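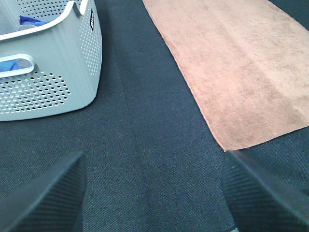
Hellgrauer Wäschekorb, weißer Rand, rundherum gelocht

Lesezeit: 3 Minuten

Wollsachen im Winter waschen – Hand oder Maschine?

iltside_jule
Hallo zusammen! Ich habe mir im Dezember endlich meinen ersten Pullover fertig gestrickt, reine Schurwolle, sechs Knäuel, und bin so stolz, dass ich ihn fast jeden Tag trage. Jetzt müsste er mal gewaschen werden und ich traue mich nicht! Meine Maschine hat ein Wollprogramm, meine Mutter sagt, auf keinen Fall. Wie macht ihr das?

Garnkiste
Glückwunsch zum Erstling!! Ich wasche alles von Hand, lauwarm, mit einem Spritzer Wollwaschmittel, zehn Minuten liegen lassen und nicht reiben. Danach ins Handtuch rollen und draufstellen (barfuß, macht richtig Spaß). Dann flach auslegen.

m_poojary
Da muss ich widersprechen. Ich stricke seit 18 Jahren und bei mir geht alles ins Wollprogramm, auch die Islandpullover. Die Trommel schaukelt nur ein bisschen hin und her, und geschleudert kommt die Wolle viel trockener raus als aus jedem Handtuch. Verfilzt ist mir bisher ein einziger Schal, und da hatte ich das falsche Programm erwischt.
Gruß, Meenakshi Poojary

Garnkiste
@m_poojary Mag sein, aber Maschinen sind da sehr verschieden. Meine alte hat beim "Wollprogramm" ordentlich gerumpelt. Für den allerersten Pullover würde ich das Risiko nicht eingehen.

Cestitz
Ich schlage was Drittes vor: gar nicht waschen! Über Nacht raus auf den Balkon, am besten bei Nebel. Wolle ist da ein Wunder, die riecht am nächsten Morgen wie neu. Meine Strickjacke habe ich letztes Jahr genau einmal gewaschen.

m_poojary
Lüften ja, unbedingt! Aber am Kragen und unter den Armen hilft Nebel irgendwann auch nicht mehr, Cestitz ;-)

Cestitz
Bei dir vielleicht nicht :-P

Tireo
Mal zum Sammeln: Ich lege Wolle immer in einen gelochten Korb, bis genug für eine Ladung da ist, feucht darf sie da natürlich nicht rein. Und Jule, hast du noch die Maschenprobe? Die kannst du doch zuerst ins Wollprogramm stecken. Vorher und nachher messen, dann weißt du Bescheid.

iltside_jule
Oh, die Maschenprobe! Die liegt noch in der Schublade. Super Idee, das probiere ich heute Abend aus.

Garnkiste
Damit kann ich leben. Aber bitte ein Handtuch oder zwei dazu, so ein kleiner Lappen allein sagt wenig aus.

iltside_jule
25. Januar 2021, kurze Rückmeldung: Probe vorher 12 x 12 cm, nachher 12 x 12 cm, und viel weicher ist sie geworden! Der Pullover kommt trotzdem erst mal in die Wanne, ich bin einfach zu feige. Nummer zwei ist übrigens schon angeschlagen, diesmal mit Zopfmuster :-)

m_poojary
Zopfmuster, toll! Welche Nadelstärke nimmst du?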